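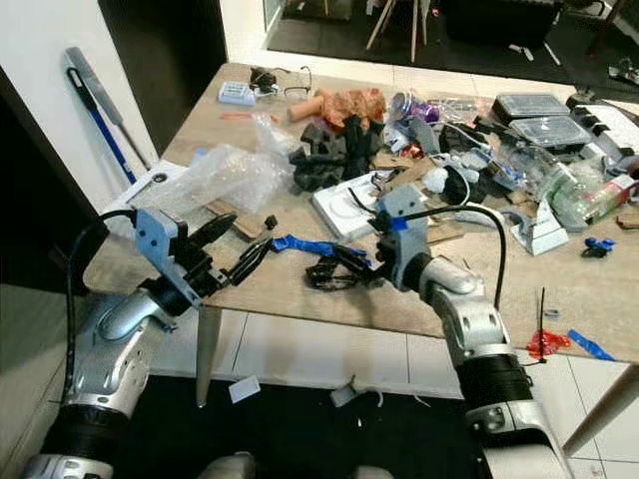 図1 作業台上の混在物(分別前)

Jutia 作業台混在物セット データカード

概要

Jutiaは、木製の作業台に溜まった雑多な物品を対象とする、分別・片付け用の記録セットである。工具、梱包材、飲料容器、小物、私物が同じ天板に混在した状態を扱う。単品を並べて撮影した既存のカタログ型の資料では、重なりや絡まり、つぶれた容器の扱いを検討できない。本セットはその不足を補う目的で作成した。

収録規模

収録単位は「卓面」と呼ぶ。1卓面は、ある時点の天板全体の状態を指す。
卓面数:67
作業台の数:3
注釈者:2名(Régis Pons、Drahomíra Skála)
ラベル体系の管理:Bernadette Lacroix
収録場所:Tonmont 工作室
収録月:5月

物品の配置は指定していない。収録前の整頓、拭き掃除、物品の追加は行わないことを条件とした。

ラベル体系

大分類は次のとおり。各物品には大分類を必ず1つ付与する。小分類は任意とする。

tool:ペンチなどの手工具
packing:気泡緩衝材、段ボール片、透明な袋
container:飲料容器、ふた付き収納箱、トレー
soft:布、フォーム、毛羽立った素材
cable:ケーブル、電線類
personal:眼鏡など、持ち主に戻すもの
toy:人形、模型
unknown:用途を特定できないもの

図1の卓面では、黒いペンチがtool、その下の段ボールがpacking、緑のラベルが付いた透明ボトルがcontainer、青い小さな人形がtoyに該当する。黒いフォームまたは布の山は素材を確定せず、softのみを付与した。灰色のプラスチック片はunknownとする。

注釈規則

1. 素材が確認できない場合、小分類は空欄とする。推測で埋めない。
2. 同種の小片が密集している場合は、1つの山としてまとめて登録する。個別の数は記録しない。
3. つぶれた缶も変形前の缶と同じ小分類とし、属性crushedを付ける。
4. ケーブルが機器から出ている場合は、機器と一体で登録する。機器の上に載っているだけの電線はcableとして独立させる。
5. 眼鏡は状態にかかわらずpersonalとする。廃棄候補に含めてはならない。
6. 箱や袋の中身は、外から判別できる場合に限りcontentsへ記入する。

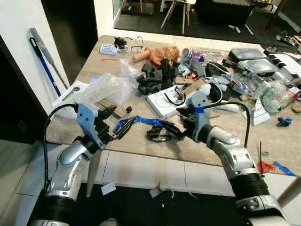
分類:packing / 緩衝材・紙・段ボール

packingは注釈者間の不一致が最も多かった大分類である。主な原因は、再利用品と廃棄物の境界にある。図2の卓面には、しわの寄った大きな気泡緩衝材の袋、茶色い紙袋、段ボールの切れ端、透明な包装材が含まれる。初版ではこれらに一律でwasteを付与していたが、現行版では以下のように改めた。

reuse:袋または包みとしての形を保ち、目立つ破れが確認できないもの
waste:切れ端、小片
hold:他の物品に隠れ、全体を確認できないもの

気泡緩衝材はしわだけを理由にwasteとしない。段ボールの切れ端は、大きさにかかわらずwasteとする。白いトレーの上に散った段ボールやプラスチックの小片も同じ扱いであり、トレー本体はcontainerとして別に登録する。トレー上の黒い電線は規則4によりcableとなる。

ペンチの下のように、他の物品の下敷きになった段ボールは、上の物品を除くまでholdとする。オレンジ色の短いフォーム円柱は、緩衝材か部品かの判断がつかないためsoftに置いた。輪ゴムは当面packingに含めるが、次版で小物の分類を新設する予定がある。青いテープまたはリボン状のものについては、伸びた状態、丸まった状態のいずれもpackingとし、属性crumpledの有無だけを変える。

片付け先の対応

hand_tools:toolのうち手工具
bin_A:wasteが付与されたpacking
bin_B:crushedが付与された缶
shelf:reuseが付与されたpacking、ふた付き収納箱
return:personal
review:unknownおよびhold

cableの行き先は卓面ごとに異なる。機器と一体で登録されたものは機器に従い、それ以外は既定でreviewに送る。絡まった黒い物体は、ストラップ、網、工具のいずれとも確定できない場合が多く、これもreviewとする。無理に解いてから登録することは禁止している。

ファイル構成

tables/ 卓面ごとの物品一覧(CSV、UTF-8)
labels/ 大分類・小分類の定義
rules/ 注釈規則と改訂履歴
notes/ 注釈者間の協議記録

物品一覧の列は、item_id、major、minor、attributes、contents、destination、remarksの順である。空欄は「該当なし」ではなく「未確認」を意味する。該当なしの場合はnoneと記入する。

既知の制約

透明な物品の重なりでは境界が定まらない。包装材と袋が接している箇所は、注釈者2名の合意があるときのみ分割した。収納箱の暗色のふたの下は未確認が多い。台の縁に近い小型の機器は、名称を特定せずdevice_smallとしている。

改訂の要点

初版からの変更は、packingの細分化、personalの新設、片付け先の対応表の追加である。旧ラベルwaste_allは廃止した。旧形式の一覧を読み込むと、該当行はreviewに振り分けられる。

問い合わせ

ラベル定義に関する指摘はBernadette Lacroix、物品一覧の誤記はRégis Ponsが受け付ける。連絡の際はitem_idと列名を併記すること。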